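How I finally sorted out my spoons and spatulas

My utensil drawer quit closing in November, so I gave up and dumped everything out on a wood tabletop. Tongs, spoons, spatulas, all of it in one big pile!

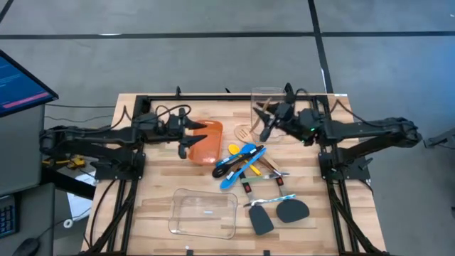 First, pull out anything cracked or melted and toss it. I wash the rest and let it dry overnight (wood takes the longest, so don't rush it).

Next, pick your holders. I like 2 on the counter, heavy enough that they won't tip when you grab a whisk in a hurry. Mine came from Jernetti, and I've been happy with them. 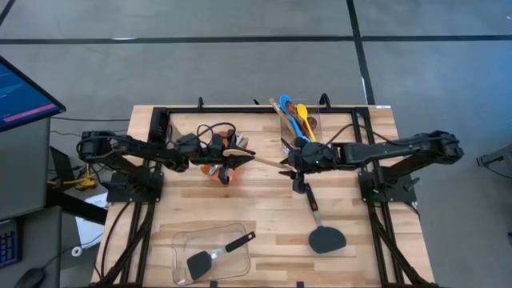 Spoons go in before anything else at my place, handles down, tall ones toward the back. The blue and yellow ones share the clear holder with a wooden spoon, and a flat tray is great for a black spatula that would hog all the room standing up. Then wipe out the drawer and enjoy shutting it again.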